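Tray and Cup Handling at the Olitz Staff Canteen
Progress report to the Jollarell Fund, second period
Prepared by Younes Lamrani, project lead. 3/8/24
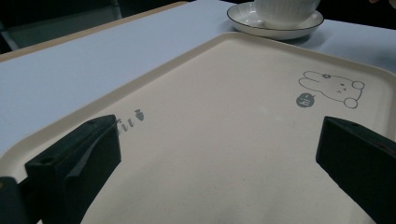
Figure 1. Gripper fingers over a cream tray, with a cup and saucer on the table beyond the rim.

1. Purpose of the report

The report covers work done since the June review. It sets out what has been completed on the table-clearing task, what has changed in the jobs of the canteen staff, and what remains open. Spending is reported separately in the Moen return.

2. Work completed

The clearing task is split into three parts: finding the tray, taking hold of it or of the items next to it, and placing them on the return trolley. In this period most of the effort went into the second part.

The tray is wider than the gripper can open. A grasp across the full width is therefore ruled out, and the gripper has to take the tray by its raised rim. The rim is rounded, which gives the fingers less to hold than a square edge would. We tried three finger angles and kept the steepest. At shallow angles the fingertips tended to ride up over the rim when the tray was lifted with a load on the far side.

We also had to deal with the printing on the trays. The rabbit drawing and its "hi" bubble are grey on cream, and an early version of the detection software read the drawing as a flat object lying on the tray. It then tried to clear it. The fix was to add empty printed trays to the training set, under bright and dim light and with the gripper's own shadow falling across the surface. False pick attempts on bare trays have not been seen since the new set was loaded.

Cups and saucers are now handled as two separate items. The cup is lifted first and the saucer follows. Picking up both together was quicker in the workshop but failed too often once a spoon was present. White crockery against a pale tabletop is still harder to detect than cream trays, and low evening light makes it worse. Eskil Åberg is testing a small lamp fixed beside the gripper.

3. Trial results

The trial ran for 24 shifts at Olitz, all of them in the afternoon. The software stopped and asked for help 109 times in total. The largest group of stops was caused by cups placed close to a tray rim, where one finger had no room to come down. The second largest was caused by paper napkins stuck to saucers. There were 31 stops in the last week of the trial.

Breakages came to 2, both saucers, both dropped at the trolley during placing. The release height has been lowered.

4. Effects on staff

The funding terms ask us to report on working conditions as well as on the equipment, and the following is taken from the shift notes and from the interviews held at the end of the trial.

Before the trial, clearing was shared among everyone on the floor and done between other tasks. With the unit running, one person per shift is named as attendant. The attendant answers stops, empties the return trolley and keeps the floor round the unit clear. The others no longer carry loaded trays to the hatch, and several of them reported less strain in the wrists and shoulders by the end of the shift.

The attendant's job is less popular. Those interviewed described it as waiting with interruptions. It is hard to start any other task when a stop may come within minutes, and early in the trial the same two people were given the role most days. Since then the canteen has rotated it at the halfway point of each shift. Staff asked for this and we support it.

Two further points came up:

Clearing had been the main chance to talk to customers at the tables. Some staff missed this. The canteen manager has moved a coffee round into the quiet hour as a partial replacement.

Attendants wanted to know why the unit had stopped. The screen showed only a code. It now shows a short sentence, such as "cup too close to rim", and the Nakis logging tool stores the same wording, so that shift notes and logs can be compared directly.

No hours have been cut as a result of the trial. The canteen has given a written undertaking to this effect for the full funding period – a copy is held with the grant papers.

5. Open matters

Grasping near the rim remains the main technical risk. The present fingers are thick, and a slimmer pair is being made. If they prove too weak to lift a loaded tray, we will keep the present pair and have the unit slide the tray clear of the cup before gripping.

Training for attendants has so far been done informally, by whoever was on site. A half-day course is in preparation, and staff who worked the trial will be paid to help write it.

The morning shift has not been tested. Tables are fuller then and turnover is faster, and we do not expect the afternoon results to carry over without further work.

6. Request to the fund

We ask for agreement to move the unspent travel budget to the finger redesign and the attendant course. The total grant is unchanged. A decision before the morning trial is planned would allow both to be ready in time.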